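# Chapter 7: Redistribution of Tasks at the Handling Station

## 7.1 Scope

Chapter 6 treated the handling station as a mechanical system. This chapter treats it as a place of employment. The concern is what happens to job content, skill requirements and supervision when an arm takes over part of a manual picking and placing operation, and how those changes should be recorded before the equipment is ordered.

Three terms are used throughout. A *task* is a unit of work with a defined start and end state. A *role* is the set of tasks assigned to one person during a shift. *Residual work* is everything left in a role after one or more of its tasks have been assigned to a machine, together with any work the machine creates. Residual work is commonly underestimated at the planning stage. It includes clearing misgrips, replenishing feeders, checking borderline items and writing up stoppages.

## 7.2 The Rendden case

The main case in this chapter is the kit packing line at Rendden, operated by Ostermann. Before the change, 31 people worked on the line across two shifts. Each packer took loose items from bins, placed them in a kit, closed the kit and set it on the outgoing belt. The target was 300 kits per shift for each bench. Packers rotated between benches at the meal break, and the order of rotation was settled among themselves.

Ostermann assigned the placing task to arms and left picking from mixed bins with the packers. The role of packer was split into *feeder* and *cell attendant*. Feeders kept their old grade. Attendants were trained to restart a stopped cell, jog the arm to a safe position and adjust grasp points within limits set by the engineering office.

Four effects were recorded in the first year:

- Work pace at the feeding position was set by the cell, where it had previously been set by the packer.
- Rotation lapsed, as feeders were not authorised to attend a cell.
- Attendants spent a large part of the shift monitoring, with short periods of high demand during stoppages.
- Knowledge of awkward items (kits with stiff handles, lids that spring back) stayed with the feeders, while authority to change the grasp passed to the attendants.

The last effect is the most relevant to system design. A grasp that fails on the line is often one that an experienced packer would have rejected on sight. At Rendden there was no formal route by which that judgement could reach the person editing the program. Rotation was restored in January, after all feeders had completed the attendant training, and a shared fault sheet was introduced at each cell.

## 7.3 Simulation as a point of consultation

Programs for cells of this type are usually prepared in simulation. The engineer places a model of the arm, a support surface and the objects to be handled, then tests approach direction, finger opening and clearance. The surroundings need not match the plant, and a generic room is often used for early grasp trials.

For the purposes of this chapter, simulation matters because it is the cheapest stage at which floor staff can influence the result. A grasp can be altered in minutes. Once fixtures have been cut and the cycle time has been agreed, the same alteration may require a new risk assessment and a change to staffing.

A review session should include at least one person who currently performs the task by hand. Both a wide view and a close view should be available. The wide view shows reach and posture of the arm. The close view shows the position of the fingers relative to the object, and it is the view on which packers tend to comment. Comments are to be entered in the record in the words used, with the engineer's response beside them.

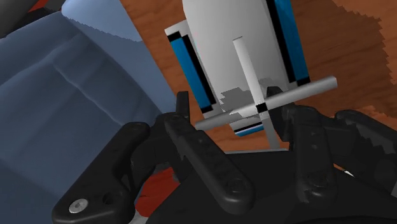

Simulated handling trial: fingers and object in close view, together with the arm at the table.
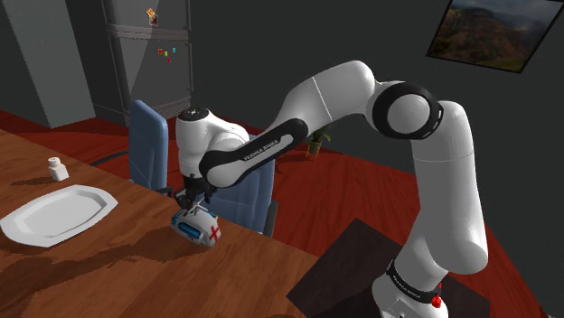 Carola Stöcker, reading a draft of this chapter, objected that a review session held after the task has been chosen comes too late. In her view the packers at Rendden should have been asked which task to hand over, "and most of them would have said closing the kits, because that is what hurts your wrists." She also asked that the fault sheet be described as paid work, with time set aside for it in the shift plan. Both points are taken up in Section 7.4.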